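The Accent Problem on "Plenine"

The third episode of the hospital comedy "Plenine" has a scene that runs a little under two minutes. A night-shift orderly, played by a white American actor, phones his mother. When she picks up, her voice is a thick, unplaceable Eastern European accent, full of dropped articles and complaints about soup. The audience laughs each time she leaves out a "the." The orderly rolls his eyes. The call ends and the story moves on to something else.

I watched it the night it aired and then watched it again the next morning, because I wanted to be sure I had heard it right. My grandmother came to this country at 31 and spoke English with an accent until she died. She ran a dry-cleaning shop for most of that time. People did her accent back to her across the counter, usually as a joke, and she usually laughed.

The mother in "Plenine" has no name. She is listed in the credits as Mama. In the first season she has appeared in four episodes, always by phone, and has never had a line that wasn't built to get a laugh from the way she says it. No country is mentioned. In one episode she seems to be cooking a Polish dish and swearing in something close to Bulgarian.

Comedies have done this for as long as there have been comedies. The foreign cousin, the foreign janitor, the foreign roommate who misunderstands an idiom and has to have it explained. Some of those characters were loved, and a few were written well enough to become people. Most were there so the leads would have something to react to.

What makes "Plenine" a harder case is that the rest of the show is careful. The head nurse, Larell, is a Black woman in her fifties who gets the best stories in the season. An episode about a deaf patient used a deaf actor and let long stretches play in sign language with no music under them. The writers plainly think about who is on screen and how they are treated. Then the phone rings and it's Mama.

I asked Chelsea Tindall about this. She has worked as a dialect coach for 18 years, first in theater and then mostly in television, and she has turned down jobs over exactly this kind of part. She did not work on "Plenine."

"The call I get is, can you make it funnier," she said. "They don't ask me where the woman is from. I ask them, and there's a pause, and somebody says, well, where would be good?"

Tindall's method is to begin with a place and a year. She wants to know what town the character grew up in, how old she was when she learned English and who taught it to her. A woman who learned from a British textbook in a classroom makes different mistakes from a woman who learned on a factory floor in Ohio. Once an actor has that, Tindall said, the voice usually gets quieter. The jokes in the script either hold up or they don't.

She told me about a drama pilot called "Skinden," which was never picked up. One of the parts was a landlord named Jacobs who had come over as a teenager. The first draft had him mangling a proverb in nearly every scene. The actor had grown up in a house where two languages were spoken, and he asked if the character could simply speak well and slowly, the way his own father did. The writers tried it. The proverbs were cut, and Jacobs ended up with a speech about the building's boiler that Tindall still gives to her students.

I have heard the argument against all this, and I don't think it's a foolish one. People with accents are sometimes funny. Families imitate their own parents all the time, with love. My cousins and I still say "close the light" to each other. If television can only show immigrants being dignified, then it will show fewer of them, and the ones it does show will be dull.

I agree with most of that. The imitation my cousins and I do depends on the fact that we knew her. We know what she was like when she was angry, and how she was with money, and which of her sisters she wouldn't talk to. The accent is a small part of it. An audience watching "Plenine" has only the accent, and the show has made no effort in a whole season to offer anything else. 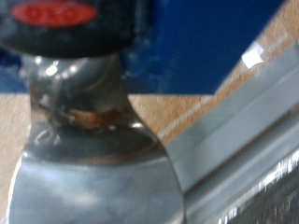 There is also the question of what happens when the set is turned off. I don't believe a sitcom makes anyone cruel. I do think it tells people what is available to laugh at, and the people it tells include ten-year-olds. A reader wrote to me after an earlier column to say that her son's classmates had started answering her in a Mama voice at pickup. She teaches high school chemistry. She said she had begun to wait in the car.

After that column I received 164 letters and emails, more than I usually get in a season. I read them all. Of those, 111 were from people who had grown up with a parent who spoke accented English, and they did not agree with each other. Several liked Mama and said she reminded them of home. One man wrote that his mother, who is from Lviv, watches the show every week and does a very good impression of her. Others said they had switched it off in the middle of the first call.

The second season begins on Wed 24 November. I have seen the first two episodes. Mama is in the second one, and for the first time we see her, standing in the hospital lobby in a winter coat with a bag of food for her son. She is played by the same actress who did the voice. She has perhaps six lines. Four of them are the old jokes.

The other two come when she meets Larell at the front desk. Larell asks how long she has been on her feet, and Mama says she cleaned offices before she came and will clean more after. Larell brings her a chair. The two of them talk for a moment about their knees, and the laughter, when it comes, is at something Larell says about hospital shoes.

It lasts less than half a minute. I'd like to know what town she is from, and I'd like the writers to know it too. The episode ends with her on the bus, and she still doesn't have a name in the credits.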